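ilari_k
Plesgate office PCs are going at 78 each, no drives. Worth it for a home file server?

toivonen78
No. Old power supplies waste too much. Buy a small NAS.

Skollel
Disagree - you can swap drives and memory yourself, and a NAS costs way more.

toivonen78
Until the electric bill comes in May.

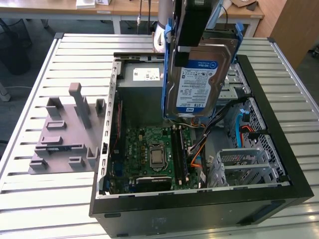
Side panel off, power supply at the top left.

ilari_k
Two RAM slots is enough for me. Going with the tower.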